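How to Plan a Memorial Tribute at a Wedding Reception

Couples who wish to honor a late parent, grandparent, or sibling during the reception may do so at any Odgate property. The steps below apply to the Srithong Room and the Drunel Pavilion. Please read them in full before completing the request form.

Step 1. Choose the form of the tribute
Most families select a reserved chair, a lit candle, a short reading, or a dance with a relative standing in for the person who has died. Only one spoken or danced tribute may be placed in the program. A chair or candle may be added to it without further approval.

Step 2. Speak with close family first
Surviving parents and stepparents should be told what is planned unless the tribute is meant as a surprise. If it is, name one family member whom our staff may contact with questions. Staff will not discuss the tribute with any other guest.

Step 3. Submit the music and any recordings
Upload audio files through the Uvutix planning page at least 30 days before the event. Voicemails and home recordings are accepted. Label each file with the couple's last name and the point in the program at which it is to be played.

Step 4. Prepare clothing and keepsakes
A shirt, tie, or handkerchief that belonged to the person may be displayed or sewn into a garment. Follow the care label before washing older fabric, and have any stitching done after the item has been cleaned. Bring keepsakes in a closed box marked with the event date. 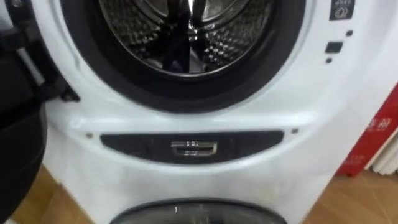

Step 5. Confirm the timing
A tribute dance is normally placed after the first dance and before dinner service. Allow four minutes for the dance and two for the introduction. The host will read the introduction exactly as written.

Step 6. Collect all items
Keepsakes are held at the front desk, Room 202, until noon on the day following the reception.

Last updated Thursday, August 15, 2019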